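Facilities > Training > Interior Finishes > Unit 2 notes

Reading time: 8 min

Unit 2: Hard floors and wall panels – cleaning, wear and repair

Instructor: Sreekumar Chettiar
Notes revised 1/13/23

Bring these notes to the practical in February. The first part covers material from the reading. The second part is the inspection method, which you will be graded on.

1. What you are cleaning

Most hard floors you will meet in small commercial rooms fall into a few groups: solid wood, engineered wood, laminate, sheet vinyl and vinyl plank. From standing height they can look the same. A printed oak pattern on vinyl and a real oak veneer may match closely in color, and you can't sort them out by color alone.

Ways to tell:

- Look at a cut edge, such as under a threshold strip or around a pipe. Solid wood shows grain all the way through. Laminate shows a thin printed layer over a brown or green core.
- Look for repeats. A printed floor uses a limited number of board patterns. If the same knot shows up several times in one room, it is a print.
- Tap it. Vinyl glued to concrete sounds dull. A floating floor sounds hollow in places.
- Check the job file. The sample binder lists the Arnau and Patmont ranges by code, and the code is often on a leftover box in the storage closet.

If you still don't know, treat the floor as the most delicate thing it could be. That means very little water, a neutral cleaner and no scrubbing pads.

2. Kinds of surface wear

Use these words in your reports. Do not write "damaged" by itself.

Scuff: material left on top of the finish, or a dull rub in it. Shoe soles and furniture feet are the usual sources. Many scuffs come off with a damp microfiber cloth.

Scratch: a line cut into the finish. It may or may not go through to the layer below. Drag a fingernail across it. If the nail doesn't catch, the scratch is shallow.

Gouge: a scratch with depth and missing material.

Haze: a cloudy film over a wide area, normally from too much cleaner or from cleaner that was never rinsed.

On pale floors, scratches are often lighter than the surface around them and are easy to miss under overhead light. Hold a flashlight low, almost flat to the floor, and sweep it slowly. Do this twice, the second time at a right angle to the first.
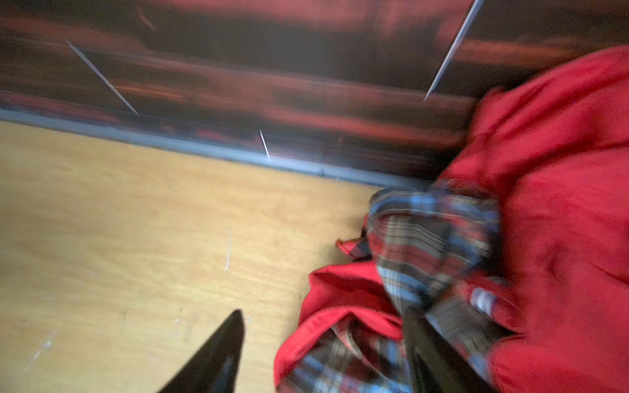
Fig. 1. Pale scuffs and a thin white scratch on a honey-colored wood floor.

Write down each mark with its type, its length and its distance from the nearest wall. "Scratch, 2 in., 23 in. from north wall" is a full entry. "Small scratch by wall" is not.

3. Edges and baseboards

Edges collect more grit than the open floor and get less attention, as a wide mop won't reach them. Vacuum the edge first with the crevice tool, then wipe the baseboard from top to bottom, then clean the floor. If you do the floor first you will be doing it again.

Check seams and joints in the baseboard while you are down there. A gap lets dirt and water in behind the strip. Note gaps on the form but do not caulk them during a cleaning visit. Caulking goes through the repair request, and the color has to be matched.

Painted baseboards take a neutral cleaner. Vinyl cove base can take something a little stronger, but keep it off the floor finish.

4. Wall panels and pattern direction

Printed wood-look panels have become common in booths, fitting rooms, small offices and shop displays. They are light and quick to put up. They also show poor planning more than paint does, because the pattern has a direction.

Before fitting, decide:

- which way the planks run on each wall
- where the pattern starts (a full plank at the most visible corner is the usual choice)
- what covers the corner joint: a metal strip, a molding, or nothing
- whether the floor pattern will run with the walls or across them

Dark panels make a small room feel smaller and show dust on horizontal ledges. Light joint lines in the print stand out strongly against dark boards, so a panel that is slightly out of level can be spotted from the door. Use a level on every panel, not just the first one.

A dark wall with a light floor is a common pairing. The floor then becomes the surface where every crumb and smudge gets noticed, and the cleaning schedule should allow for that. Dry pickup comes first: vacuum or dust mop, never a wet mop over loose debris, which drags grit across the finish.
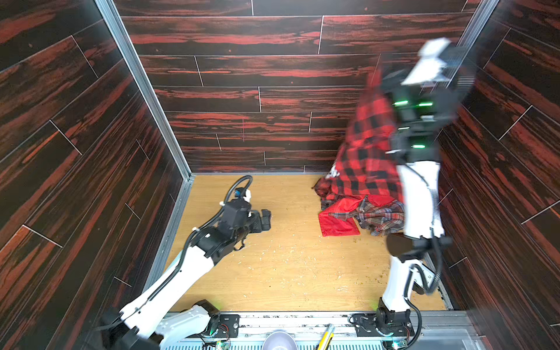 5. Inspection method for the practical

You will work in pairs. Each pair gets one room and one form.

Step 1. Stand in the doorway and identify the floor and wall materials. Write "unknown" if you can't tell. A wrong guess costs more points than "unknown."

Step 2. Walk the edges clockwise. Record baseboard gaps, lifted corners and loose trim.

Step 3. Sweep the open floor with the flashlight as described in section 2.

Step 4. Check the walls at hand height and again at floor level. Most wall marks are at one or the other.

Step 5. Write a cleaning plan of no more than 8 lines. Name the tool, the product and the order of work.

The form is worth 80 points and the plan makes up the rest. Spelling is not graded. Missing measurements are.

6. Reading

Ostrowski binder, tabs on floor finishes and on spot repair. Skip the part on waxed cork.
Cedden product sheets, neutral cleaner only. Read the dilution table and copy it into your notebook – you won't have the sheet with you in the practical.

Contact the training office | © Interior Finishes Program | Back to top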